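Bredeck Residents' Association
Minutes, July meeting, 7:15 p.m.

Present: Ebihara (chair), Jaber, Mayrhofer, Yagi. Sekiguchi sent regrets, again by postcard.

1. Pool towels. The laundry bill came to $585. A long silence was observed.
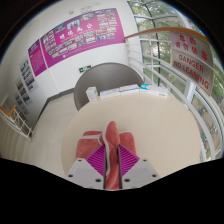
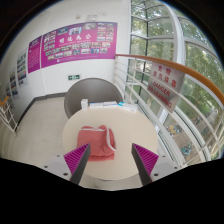
Ruba Jaber asked why a pool closed since May had any laundry at all. Mayrhofer will ask Firance for an itemized bill.

2. Gate code. Still 3613. Still taped to the gate.

Adjourned 8:40.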